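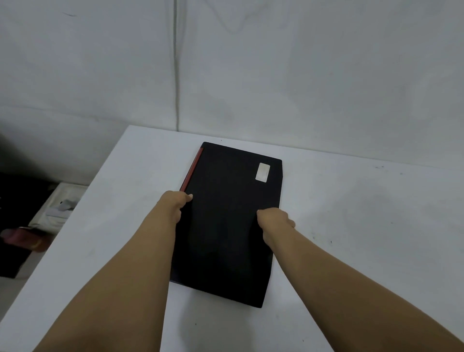 Refurbished business laptops, is the "grade A" thing worth paying for?

Started by dustbin_lid, 22/10/2025

dustbin_lid
My daughter needs something for school and I'm looking at a Talholm from one of those refurb shops. Grade B is $281. Grade A is quite a bit more and the listing says the only difference is "cosmetic." Same memory (16 gigs), same drive. Is anybody getting anything for the extra money, or is it a tax on people who don't like scratches?

moroz_r
Scratches. Buy the B. I've had four of them through my house and the worst was a shiny patch where somebody's wrist used to go.

KelpForest
Depends who did the grading. "Cosmetic" covers a lot of sins. My B arrived with a hinge you could hear from the next room, and the seller told me hinges are cosmetic. They are not cosmetic when the screen falls over backwards.

moroz_r
So send it back. That's what the return window is for.

KelpForest
I did. Minus a "restocking fee" and I paid the postage. Read the terms before you tell people how easy it is.

dustbin_lid
This one says "battery tested." Does that mean anything?

oldplum
It means someone looked at it and it was a battery. Ask them for the cycle count and the full charge capacity. If they won't give you a number, assume it's shot and price in a new one.

Plindico_fan
I've ordered from Plindico since April and never had a problem. They do a 4,000 point inspection on every machine!

oldplum
4,000 points. On a laptop. At that price. How long do you think a tech spends on each one? I'd be surprised if there were 4,000 things on it to look at.

Plindico_fan
I'm only repeating what's on the website.

oldplum
I know, that's my complaint.

KelpForest
Also funny how someone with that user name turns up in every refurb thread.

Plindico_fan
I'm a customer. Check my post history, it's mostly tomatoes.

moroz_r
It is mostly tomatoes.

dustbin_lid
Can we get back to the hinge? How do I check it when it comes?

KelpForest
Open it with one hand, stop halfway, tap the table. If the screen sinks, back it goes. Look for a gap along the back edge too. Then try every port with something plugged in, and type a full page on the keyboard. Do it the day it arrives.

oldplum
And check that the serial number on the case matches the one in the setup menu. My Primetti didn't match. Seller never did explain that one.

dustbin_lid
OK, going with the B, but I've emailed them for the battery numbers first. No answer so far.

oldplum
Quelle surprise. I'd give them until tomorrow and then look elsewhere.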